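Storage and Sorting, Week 4
Handout: packing small table items into one clear box
Issued Thu 24 October. Bring to the practical, along with last week's sheet.

Recap from week 3

Boxes by purpose, then by size. Most of you did it the other way round. Size first = a box full of things that fit and don't belong together.

Three words we keep using:
Load - everything going in.
Footprint - how much of the base a thing takes up standing the way you mean to store it.
Headroom - gap between tallest item and lid line. Lid line, not rim. Marks were lost on this.

The Østergaard sheet (last term's reading, still on the shelf by the door) uses "clearance" for headroom. Same thing. Either word is fine in the write-up, pick one and stick to it.

Why a clear box

Cheap, you can see in, wipes down. Drawbacks: scratches, sides bow when overfilled, and people stop labelling becuase they think seeing is enough. Try finding one saucer through the side wall of a full box. Label the short end anyway.

Open top while you work. Lid stays off the table until the very end.

Setting out

Slatted tables are what we have. Slats are fine for boxes and cups with a decent base. Less good for teaspoons, clips, anything narrow: they find the gaps. Tray first, small things on tray.

Box nearest you, load beyond it. You reach over the box and bring things back, so a drop lands in the box. Some prefer load to the side. Try both before the assessed run.

Tall thin things at the back. Cup and saucer where you can get at them without crossing anything tall. Spoon comes out of the cup before the cup moves, every time.

Big water bottles go on the floor beside the table. Never in the box, never on the table with crockery.
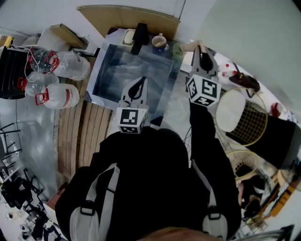
Doesn't the cup want to go in first, if it's the thing most likely to break? Asked in the Monday group, and a fair point. Answer: no, padding first, then flat things, then the cup in a corner with something soft on two sides. First in means everything else gets dropped on top of it. If the cup is the ONLY breakable you can leave it till last.

Same group asked about saucers. Upright against the wall of the box, on edge, cloth behind. Flat is allowed if nothing sits on it.

Order of work

1. Look over the load. Hands off for now. Decide what's tallest and what's most fragile, write both down.

2. Check headroom with the tallest item. Hold it beside the box. If it's over the lid line it lies down or it doesn't go.

3. Line the base. Sheet, cloth, folded paper. Line under the box as well if the table is rough, it saves the base from scratches.

4. Flat and heavy. Trays, tins, anything square. Push to the walls, keep the middle open.

5. Small upright things. Pick up one at a time, from the body and not the rim. Little pots and small cups sit better side by side than stacked. Work from the far edge of the table towards you so you aren't reaching over things that are still standing. 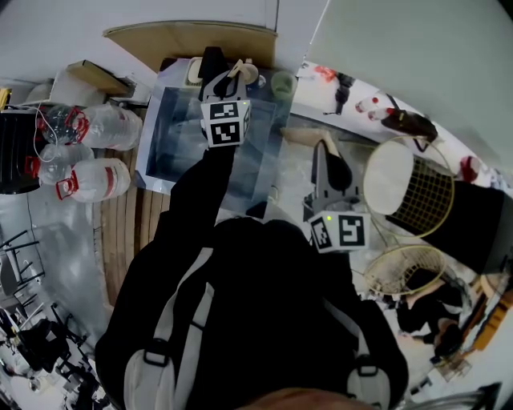 6. Fill the gaps. Soft stuff only. Scrunched paper, cloths, a glove. Shake test: lift one end of the box two fingers' width, put it down, listen. Rattle = go back to 5.

7. Lid and label. Short end, capitals, what's inside and which shelf. Not "misc". Not "bits".

Cardboard

Flattened sheets lean against the wall behind the table, out of the walkway. We use them for dividers. Cut to the inside height of the box less a thumb's width, otherwise the lid won't seat. Offcuts on the floor get picked up before the next person starts, I shouldn't have to write this.

Worked sums (do these before the practical)

a) Base of box is 2,000 square cm. Tray and tin together take 60 per cent. How much base is left for cups? Show working.

b) Each small pot has a footprint of 100 square cm. How many go in the space left from (a), no stacking?

c) Same as (b) but with a divider. Say in words what changes and why the answer on paper is never quite what you get in the box.

Answers for (a) and (b): 800 square cm, eight pots. In practice you'll lose one or two to round edges and padding.

Common mistakes from last March's write-ups

Drawing the box from above only. Side view too please, headroom doesn't show from above.
Counting the saucer as flat then storing it on edge.
Padding listed but never drawn.
"It all fitted" given as the conclusion. Say how it fitted and what you'd move.

Reading

Plakstead notes, sections on lining and on dividers. Skip the part about crates.
Gremarmont leaflet, both sides, there's a decent drawing of the corner method on the back.

Write-up due at the start of week 5. One side of paper, two drawings, sums atached.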